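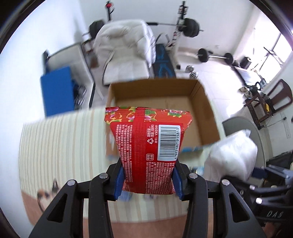
The Case for Labels People Can Read

Homa Shojaei
May 25, 2023

The back of a food package is one of the few public documents that most people handle every day. It states what the product contains, how much of it there is, who made it and how long it may be kept. Legislators have spent decades deciding what must appear there. They have spent far less time asking whether an ordinary shopper can read it.

In February, the Tarkport Consumer Forum invited residents to bring in packaged foods from their own kitchens and to answer a short set of questions about each one. The Forum collected 800 packages. In 38 percent of cases, the person who had bought the item could not find the allergen statement without help. Most of those residents had good eyesight and a reasonable level of schooling. The information was present and the law had been followed. It had simply been set in type so small, and packed so closely, that a person standing in a store aisle would give up.

The usual answer from manufacturers is that space is limited. This is true, and it deserves a fair hearing. A snack bag offers little room, and the front of it is reserved for the name and the artwork that sell it. Each new rule adds a line to the back. Storage advice, recycling marks, nutrition tables, batch codes and importer details must all share the same few square inches with the barcode. Small firms in particular have reason to complain that they are asked to say more every year on a surface that does not grow.

The difficulty is greater for imported goods. Families in the Bataineh district buy a large share of their food from shops that stock products from many countries, and the text on those products is often in a language that only some members of the household can read. Importers meet the requirement by adding a sticker. Too often the sticker covers part of the original text, so that a grandmother who could have read the first version and a grandson who needs the second are both poorly served. Neither language should have to give way to the other.

Some in the trade have proposed that the matter be settled by scannable codes that lead to a web page. The Forum does not object to such codes as an addition. It does object to them as a replacement. A shopper with a peanut allergy should not need a charged telephone and a good signal to learn whether a product is safe. Web pages are also changed and removed, while a package stays in the cupboard until it is eaten.

A better course is to decide what matters most. Allergens, the date and the net weight should be printed in a fixed place, in a type size that does not shrink with the package. Other details may follow in smaller type. The grocery cooperative at Nirnora has adopted this order for its own goods, at a cost of 32 dollars for every 1000 packages during the first print run, and has reported no loss of sales. Flemurow, which supplies several of the same shops, has agreed to try the layout on its dried fruit.

The Forum asks the regional council to adopt a minimum type size for these items and to require that translated stickers leave the original ingredient list uncovered. Existing stock should be exempt until it is sold. Written comments from residents and retailers will be attached to the Forum's submission in full.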